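Capítulo 8
Rochas ornamentais em revestimentos interiores

8.1 Âmbito do capítulo

Os capítulos anteriores trataram dos revestimentos cerâmicos e dos pavimentos contínuos à base de cimento. O presente capítulo ocupa-se da pedra natural aplicada em interiores, com destaque para os mármores e os calcários compactos polidos. Os granitos só são referidos quando o comportamento difere de modo relevante para o projeto.

No fim do capítulo, o leitor deverá saber distinguir a designação comercial da designação petrográfica, interpretar uma ficha técnica de fornecedor e escolher o acabamento em função do uso previsto. O cálculo de ancoragens para fachadas fica para o capítulo 14.

8.2 Designação comercial e designação petrográfica

Em sentido petrográfico, mármore é uma rocha metamórfica resultante da recristalização de calcários ou dolomitos. No comércio, o termo abrange quase toda a rocha carbonatada capaz de receber polimento, incluindo calcários que nunca sofreram metamorfismo. A ambiguidade tem consequências práticas: duas pedras vendidas sob o mesmo nome podem apresentar absorção de água e resistência à flexão muito diferentes. O caderno de encargos deve, por isso, indicar as duas designações e a pedreira de origem.

A cor depende de constituintes secundários. Os óxidos de ferro dão vermelhos e castanhos, a matéria carbonosa dá cinzentos e negros, a clorite e a serpentina dão verdes. Os veios brancos correspondem, em regra, a fraturas preenchidas por calcite de formação posterior à da rocha encaixante.

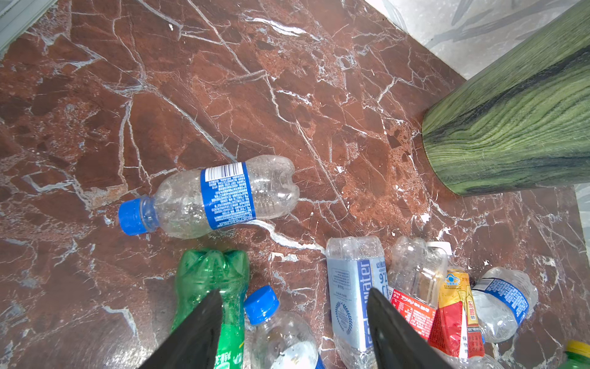

A textura brechoide resulta da fragmentação da rocha e da posterior cimentação dos fragmentos. Do ponto de vista mecânico, cada superfície de contacto entre fragmento e cimento é uma descontinuidade potencial. As chapas de pedra muito venada ou brechoide são por isso resinadas em fábrica e, nas espessuras inferiores a 20 mm, reforçadas no tardoz com rede de fibra de vidro. A ficha técnica deve declarar ambos os tratamentos — omissão frequente em lotes de preço reduzido.

8.3 Acabamentos superficiais

O polido fecha parcialmente a porosidade superficial e intensifica a cor, mas reduz o atrito em presença de água. O amaciado conserva a leitura do veio com menor brilho. O bujardado e o flamejado raramente se justificam em interiores; o segundo não se aplica a rochas carbonatadas, que se degradam sob a chama.

Yabsira Ejigu e Tsion Gashaw, no estudo do átrio do edifício Prevley, acompanharam a perda de brilho de um pavimento polido ao longo de 14 meses. As zonas junto às entradas exigiram repolimento antes das restantes, por ação das partículas de quartzo transportadas pelo calçado. O caso é retomado no exercício 8.6.

8.4 Compatibilidade com os elementos adjacentes

A escolha da pedra não se faz isoladamente. Devem ser verificados, antes da encomenda:

1. A junta perimetral. Entre o pavimento e os paramentos deixa-se uma folga de 8 mm, preenchida com material compressível e coberta pelo rodapé ou por perfil metálico.

2. A composição do mástique. Os silicones acéticos atacam a calcite e deixam manchas; empregam-se apenas produtos neutros.

3. O revestimento das paredes. Os papéis estampados aplicam-se depois do polimento em obra, cuja lama é difícil de remover de superfícies absorventes. Com pedra de venado intenso, o padrão da parede deve ser avaliado sobre amostra de 1000 mm de lado, à luz do próprio local.
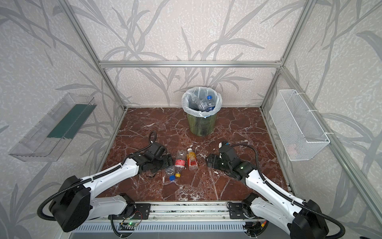

4. O equipamento móvel. Os recipientes e o mobiliário assentes sobre pedra polida levam base lisa ou apoios de feltro. As bases de borracha escura podem migrar para a pedra e manchá-la de forma permanente.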